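What the Simulator Did to the Second Shift

For nine years the job of a commissioning technician at Ladix meant driving. We build delivery and tidying robots for hotels, assisted living homes and furnished rentals. When a new software version was ready, somebody loaded three machines into a van, drove to a rented house, and ran them around the furniture until they got stuck. Then we wrote down where and why, and drove home.

Since last May most of that work has been done in simulation. A run that took an afternoon in the house takes a few minutes at a desk. The overnight batch is 500 runs, and it is ready by the time the coffee is. Management calls this a success and I mostly agree with them. I still think we are telling the story wrong, and the part we are leaving out is what happened to the people.

Start with what the work looks like now. A technician opens a room and goes through it from the robot's side. The living room we use most has a floor lamp, a dark sofa, a table and plenty of open floor. You check where the robot thought it could go against where it could go.
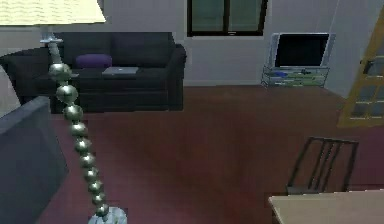
There were 14 technicians on two shifts when the change was announced. There are eight now, all on days. No one was fired, which the company repeats often. Two retired, one transferred to the parts warehouse, and three left when the second shift was closed, because the evening differential was the reason they had taken the job. If you cut a person's pay by enough, you don't have to let them go. I would like us to use plainer language about that.

The eight who stayed have a different job under the same title. Melina Tsakiris was the best field tester we had. She could hear a wheel motor going bad from the next room. In a simulator there is no motor to hear. For the first two months her numbers were the lowest on the team, and her supervisor put that in writing. The training she got for the new tools was one Friday afternoon and a PDF. I don't think that measured her ability. It measured how much the company had spent on preparing her.

She is good at it now. What made the difference was that she started reading rooms the way she used to read houses. Polished floors are a good case. In the old days a shiny floor could throw off the depth sensor, and you learned to look for glare before you unloaded the van. She pulls up views with reflections on the floor and checks those first. The software has no setting for that habit. It came from years of kneeling on people's hallways with a flashlight.
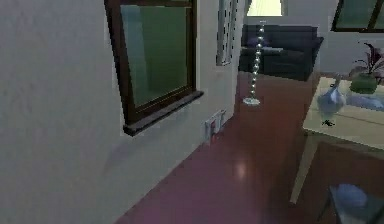

Michalis Papadakis

I bring her up because the usual argument about automation is about how many jobs go away. The count matters, and six fewer people is six fewer people. But the work that remains depends on knowledge that came from the work that was removed. Everyone on the current team learned on real floors. The next person we hire will not have done that. We have one opening posted, and it asks for scripting experience and says nothing about ever having touched a robot.

I have raised this with the operations side twice. The answer is that the simulator gets better every quarter, and that is true. Hakel, who supply our room models, sent over a large update in the spring and the furniture behaves much more like furniture. But somebody has to be able to say when it doesn't. If a chair leg in the model is thicker than any chair leg you would meet in a rental, a person who has only ever seen the model has no reason to object.

There are good things to report too. My back is better. The van route to the Manolakis property was 13 miles of bad road each way, and I don't miss it. People with small children like knowing when they will be home. Last year I logged some 2000 miles fewer than the year before. I would not vote to go back to the way it was, and I don't believe the others would.

What I would ask for is modest. Keep one real house. We gave up the lease on the last one to save money, and the saving was less than we pay for the simulator license. Send every new technician there for a month before they get a desk, and send the rest of us a few days each season. Pay for training as part of the tool, in the same budget line, so it can't be dropped when the tool runs over. And put back some version of the evening differential for whoever watches the overnight batch. It still fails at night, and at the moment the phone that rings belongs to a person who is paid for days.

Zenden, our largest customer, asked on a site visit who checks the robots before they ship. The manager giving the tour pointed at the server rack. Melina was sitting at the desk next to it.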